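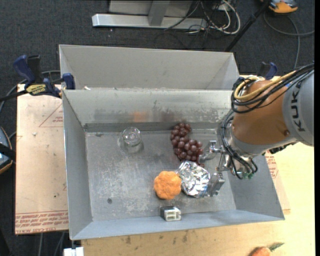 Battery use of the Brokudar messaging app after the June update
Project report by Halina Cieślak and Soledad Ostrowski
Supervisor: Serena Pellegrini

1. Background
After version 5 of Brokudar came out in June, many users wrote in the support forum that their phone was losing charge during the night. The developers answered that they could not repeat the problem. We wanted to find out if the complaints depend on one setting, the background sync of contacts.

2. Method
We asked students at our school to install a small logging app, Emeo, which writes the battery level every ten minutes. In total 82 students sent us complete logs. Each person used the phone for two nights with sync on and two nights with sync off. All phones had a battery of at least 4,000 mAh. Phones which were connected to a charger during the night were removed from the data before we counted the students.

3. Results
With sync off, the typical loss in one night was three per cent. With sync on, it was nine per cent. The difference was much bigger for users who had more than 1,000 contacts. On phones with few contacts we could hardly see it.

4. Problems
The first version of our script read the time zone wrongly, so one week of logs had to be collected again. We also did not control the strength of the Wi-Fi signal, and this can have an influence on the result.

5. Next steps
Lovisa Dahlgren will repeat the test on tablets. We have sent our tables to the developers, but did not receive an answer before 28 August 2021.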